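About Flastanwood

Flastanwood makes and refinishes flat white work surfaces for kitchens, laundries, classrooms and sewing rooms. 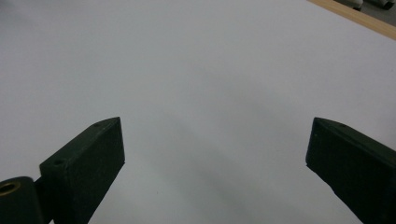
What we do

The business has three parts. We supply new tops cut to size, we refinish existing tops that are still sound underneath, and we keep records of every surface we have supplied so that a later repair can be matched to it. Most of our customers come to us for one top and return some years later for a second.

We do not make cabinets, legs or drawers. Customers who need a frame can bring their own, or give us the drawings from whoever is building it. Our price covers the top, the edge, the fixings on the underside and delivery within 80 kilometres of the workshop. Freight beyond that is quoted at cost.

The white

Our standard colour is a white with a slight cool grey tint. It is sold under the name Leto and has been our only stock colour since the second year of trading. Warmer whites can be mixed to order, with an extra week allowed for the sample and sign-off.

Leto is supplied in a matte finish with no print or pattern. A matte white top is easier to work over than a gloss one under ceiling lights, as there is less glare from the surface. It does show pencil, ink and tea more readily, and customers should take that into account before ordering. For a bench that will see heavy colouring agents such as turmeric or fabric dye, we suggest a darker top or a removable board.

Small differences in tone occur between batches. Tops that will sit side by side should be ordered together and will be finished from the same batch. If a second top is added later we will ask for the job number, check the batch record and send a sample chip. The chip should be viewed flat, in the room where the top will be used, in the morning and again after dark.

Sizes and tolerances

Tops are made in three standard depths and to any length up to the limit of the workshop table. The standard thickness is 30 millimetres. Non-standard depths carry a setup charge, listed on the quote as a separate line.

Flatness is checked with a straight edge along the length, across the width and on both diagonals before the top is wrapped. The reading is written on the job card – not on the top – and a copy goes out with the delivery docket. A top that fails is refinished or scrapped. We do not sell seconds.

Cut-outs for sinks, sewing machines and cable ports are done in the workshop from a paper or card template supplied by the customer. Please mark the front edge and the face side on the template. A template without these marks will be sent back.

Refinishing

A top can normally be refinished if the core is dry and the edges are firm. The old coating is cut back, dents are filled, and the surface is sealed and recoated in Leto or a matched colour. Swollen edges near a sink can sometimes be cut away and replaced with a new strip, though the joint will remain visible from close range.

Tops should be delivered to us bare. Remove taps, hooks, clamps and adhesive pads, and scrape off any silicone. Cleaning time is charged where this has not been done. The minimum charge for a refinishing job is $117, including the inspection.

Care of a finished top

Wipe with a damp cloth and a small amount of dish liquid, then dry. Do not use scouring powder or steel wool, which will polish the matte finish into shiny patches that cannot be buffed back. Use a trivet under anything straight from the stove.

Pencil marks lift with a plain white eraser. Ballpoint is more difficult; try a cloth with a little methylated spirits on a corner first, and stop if the finish starts to dull. New tops can be used lightly after delivery but should not be left under a vinyl cover for the first month.

Background

The firm was set up by Marijke Dijkstra, who had previously fitted out craft rooms and school art rooms and could not get plain tops in a consistent white. The first orders were trestle tops for a single school. Kitchen and laundry work followed, and now makes up most of the order book.

The record system, which we call Flollico, began as a card index. It holds the job number, size, batch, edge type and flatness readings for each top, including those from the early years where the cards survived. Details are kept when a house is sold, and a new owner can ask for them by quoting the job number stamped on the underside near the back edge.

Ordering and visits

Send a dimensioned sketch in millimetres with the intended use of the top, the type of edge and the delivery address. A deposit is payable on order and the balance before dispatch. Sample chips of Leto are free with a quote.

The workshop is open to visitors by appointment on weekdays. Closed shoes are required on the floor. We shut for two weeks in May each year for maintenance of the spray room, and orders due in that period are scheduled either side of it.

Page last revised Wednesday, November 16, 2022.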